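Keeping Cell 3 running

The two-arm bench at Gruka's workshop in Butham has logged 3,503 hours, and Lajos Bodnár has been responsible for it through most of them. He spends less time on the arms than people expect.

"Cables first," he says. "Every morning, before I power anything up. I move each joint by hand and watch what the cable does. If it pulls tight anywhere, I stop and reroute it."

The arms face each other across a small table with walls on three sides. One cable failed last September, right where it left the base, and Bodnár has left more slack there ever since. He would take a loop that hangs low over one that is stretched at full reach.

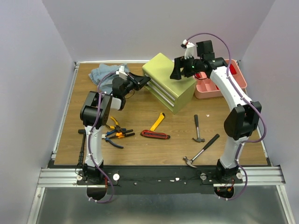

The two arms of Cell 3, with purple cables looped down past the bases. The right gripper is over the drawer cabinet.

The bases come next. Bodnár checks the mounting plate bolts every 300 hours and writes the result in a paper notebook – he has tried a spreadsheet and gave it up. A base that has shifted even slightly shows up at the gripper, he says, and the drawers are where he notices it.

"With a cloth you can be off a bit and still pick it up. With a drawer front you can't. So if the drawers start to go wrong, I get the wrench out before I look at any software."

Andor Pap, who writes the programs for the cell, agrees with the order. "I used to retune things that were only loose," he says. "I lost most of a week to that once."

The jaws get wiped down at the end of each shift. Hammers and utility knives are hard on the finger pieces, according to Bodnár, and he keeps spare sets in a drawer in his office. Swapping a pair takes him a few minutes, and checking the zero position afterward takes longer.

He also sweeps the table and the plate between the bases. Scraps collect there, and he doesn't want them under a bolt head when he tightens it.

The next full service is due at the end of the summer. Pap wants the wrist on the right arm opened up. Bodnár wants new cables on both sides, and has already ordered them.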